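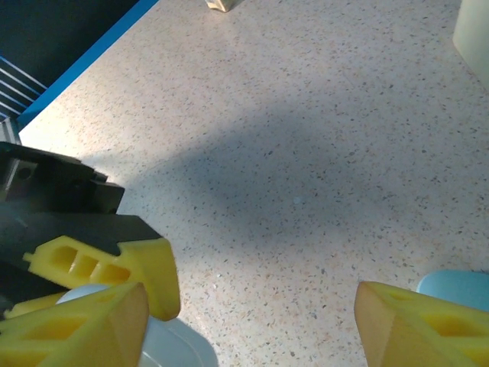

yimyam_kitchen
2023-11-20
Finally done picking counters and I'm so happy with how it came out! We went back and forth for weeks between plain white and something with a pattern, and I kept coming home to the speckled one. It's a pale cream with tiny flecks of gray, brown and a bit of peach, and the peach is what sold me (it warms up the whole kitchen). We got it through Trarnberg and paid 300 extra for the rounded edge. Anyone else living with speckles?

stetitz21
Love that peach! Ours is close to it and we're 4 years in. Crumbs just vanish, which I count as a plus.

oldpans
I'd call that a minus. I had a speckled top in my last place and was forever putting my sleeve in something I couldn't see. Went solid gray this time, much happier.

yimyam_kitchen
Ha, fair, but I wipe down every night anyway, and I run my hand over it after. Solid gray showed every water spot at my sister's!

Yupin Kaewkla
Water spots depend on the finish more than the color. Is yours matte or polished? Mine is matte and I only use dish soap and a soft cloth.

yimyam_kitchen
Matte! Good to know about the soap, I was about to order a special spray.

oldpans
Skip the spray, we agree on that one. What are you doing for a backsplash?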